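Does hot water freeze faster than cold?

Plenty of grown-ups will tell you it does. Ask them how they know and most will say they heard it somewhere. That isn't proof, so let's be fussy.

Water at 60 degrees has to cool down to 12 degrees before it even catches up with water that began at 12. So how could it win? Some people say the hot water loses a bit as steam, so there is less left to freeze. Maybe. Did they weigh it?
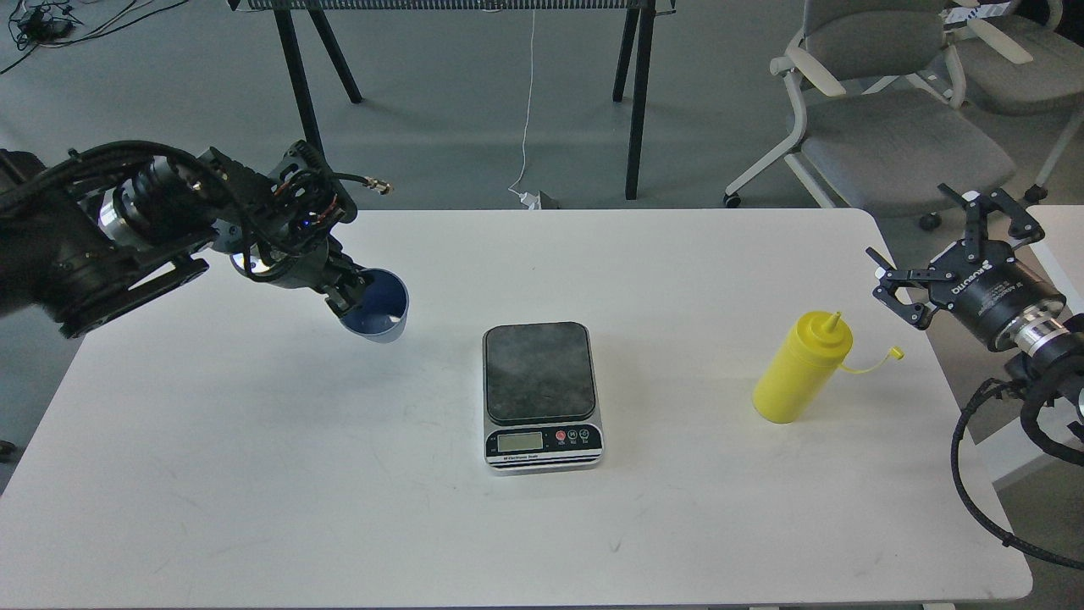

One reader in Grarkville wrote that her hot water won by 45 minutes, and that she wouldn't believe anyone who said otherwise. Fine, but she did it once. Were both lots in the same part of the freezer? Did she start with the same amount? Try it several times before you believe her, or us.

Kallier Science Pages | Contact us | Back to top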